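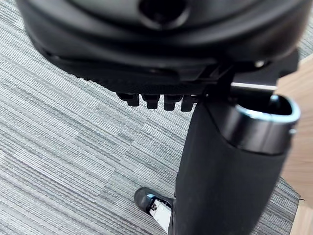
Ximeng Tang writes that the lettering on Skerness should have gone to a dedicated letterer from the first issue, and that the balloons in the early chapters were placed after the inks, where they had to fit into whatever space was left. We agree with the second point, and the schedule below is arranged accordingly.

Call for applications: letterer and production assistant
Drokero Comics

Drokero is looking for one freelance letterer and one part-time production assistant for the second story arc of Skerness, a monthly black-and-white horror series written by Amber Groen and drawn by Tsion Zeleke. The arc runs to 6 issues. Each issue has 22 story pages, a cover and a letters page. The two positions are separate, and you may apply for one or both.

Letterer

You will receive the full script and page layouts at the same time. Rough balloon placement is due before inking begins. Final lettering is due five working days after inked pages are delivered. The work includes:

Dialogue, captions and sound effects for all story pages
Placement roughs on layouts, returned as a separate layer
Two rounds of corrections per issue
Credits and title lettering for the inside front cover

Lettering must be supplied as vector files, one per page, with live text kept in an archived copy. Sound effects are to be drawn or built by the letterer. Off-the-shelf effect fonts are acceptable for background noise only. Dialogue is set in a house font, which we supply and license. The narrator of the second arc has a separate caption style that has not been designed yet, and the letterer will be asked to propose it.

Applicants should have lettered at least 2 published or self-published comics of 20 pages or more. Experience with black-and-white line art is useful, as the series uses heavy solid blacks and balloon borders tend to get lost in them.

Production assistant

This is a remote position, 12 hours a week. The assistant checks incoming pages for trim, bleed and resolution, assembles the print file, and keeps the correction log. Line art is delivered at 1000 dpi and must not be resampled at any stage. The assistant also formats the letters page, which is edited by Carola Gerlach.

You should be comfortable with page layout software and with preparing files for offset printing. Prior work in comics is not required. A weekly call with the editor takes place on Thursday at 4 p.m. and attendance is expected.

Terms

The letterer is paid a flat rate per page, with half of each issue's fee paid on delivery of placement roughs and the rest on approval of final files. Corrections beyond the second round are billed by the hour. The assistant is paid monthly. Both are credited in every issue and in the collected edition. Work on the first issue of the arc starts in March.

How to apply

Send a short cover note and a PDF of no more than ten pages. Letterers should include at least one page shown both with and without lettering, and one page with sound effects. Production applicants may send any printed work they prepared for press, with a note on what they did themselves.

Put reference number 2413 and the position title in the subject line. Applications go to Heike Rathjen, managing editor, at the submissions address on our contact page. Please do not send original art or unsolicited scripts. Applicants on the short list will be given one sample page to letter or one file to check, and this test is paid at the standard rate.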